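Imard moves Dralwood service to larger turboprop and retimes evening departure

Regional carrier Imard will replace the smaller aircraft on its Naylor to Dralwood route from December, raising the number of seats on each flight to 75 and moving the last departure of the evening to a later slot. The airline confirmed the change in a notice to travel agents and has begun contacting passengers who hold bookings for the affected period.

The evening flight, which at present leaves Naylor at 1740, will depart at 1825. Block time is shortened by six minutes because the replacement type cruises faster, so the arrival at Dralwood moves back by 39 minutes. The morning departure keeps its present time of 0710. Flight numbers are unchanged in both directions.

Fadwa Mansour, head of network planning at Imard, said the later slot had been requested for several seasons by passengers connecting from long-haul arrivals. "The bank of inbound flights in the late afternoon was landing too close to our departure," she said. "Under the current timetable a delay of 16 minutes on the inbound leg was enough to break the connection. The new time restores a workable margin."

The minimum connection time at Naylor remains 45 minutes for passengers arriving on an international service and 30 minutes for those arriving from a domestic point. Bags are through-checked on a single ticket. Passengers on separate tickets must collect their bags and check in again, and the desk for the evening flight will close 40 minutes before departure, as now.

The cabin is laid out four abreast with a single aisle. There is one class of service. Seat pitch is 30 inches throughout except at the two exit rows, where it is 33. Overhead lockers are deeper than on the outgoing aircraft but will not take a full-size wheeled case in every position, and cabin bags above the published limit will be tagged at the foot of the steps and returned on the apron at Dralwood.

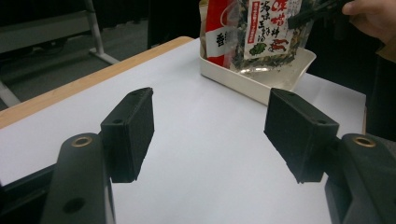 Boarding at Dralwood will continue to be by steps from the apron, as the terminal has no airbridges. The larger aircraft will use stand 2, which has been remarked to allow for the wider wingspan, and the walking route from the gate has been moved to the north side of the service road. Ground crews are being trained on the new type over a period of three weeks, with sessions on door operation, propeller clearance zones and the loading of the rear hold. The hold is served by a belt loader, and larger items are lifted in by hand. Staff numbers on the evening shift rise by one.

Handling at both airports is contracted to Trendero. Amr Benjelloun, the company's station manager at Dralwood, said the target turnaround would be 35 minutes, five more than at present. "The extra time is mostly refuelling and boarding," he said. "Unloading takes very little longer than it does today, provided the bags are sorted correctly at the other end."

The aircraft will be parked overnight at Dralwood after the evening arrival and will operate the 0630 departure the following morning. A line engineer will be based there to carry out the daily check. Until now any defect found after the last arrival has meant sending an engineer from Naylor by road, a journey of 129 kilometres.

De-icing cover at Dralwood has been extended in line with the change. A second rig will be available from 0500 until the departure of the first flight, and the airport has increased its fluid storage. Souad Shawky, operations manager at the airport, said the first departure had been delayed on several mornings last winter while a single rig served three aircraft in turn. The order of treatment will be set by scheduled departure time unless air traffic control directs otherwise.

Terminal opening hours will also change. Security at Dralwood will open at 0515 and remain staffed until the last departure has closed. The café on the landside concourse will keep its present hours, and there will be no catering beyond vending machines after 1900. The connecting bus to the town centre will wait for the evening arrival for up to 20 minutes beyond its scheduled time, after which passengers will be directed to the taxi rank outside door B.

Passengers already booked on the evening flight do not need to take any action if the new time is suitable. Those for whom it is not may move to the morning flight on the same day or the day after without charge, subject to space, or may ask for a refund of the unused sector. Requests should be made through the original point of sale. Seat assignments have been carried across where the row exists on the new aircraft. In other cases a seat of the same kind, window or aisle, has been allocated, and customers who paid for an exit row and cannot be given one will have the fee returned to the card used.

Salma Ouali, who represents business travellers on the airport's consultative forum, welcomed the increase in seats but said the later arrival would be less convenient for passengers travelling on by rail. The last train from Dralwood leaves at 2010. Imard said it had no influence over the rail timetable but had supplied its schedule to the operator.

Fares on the route are unchanged. The winter schedule is open for booking, and summer flights are expected to be loaded once slots at Naylor have been confirmed.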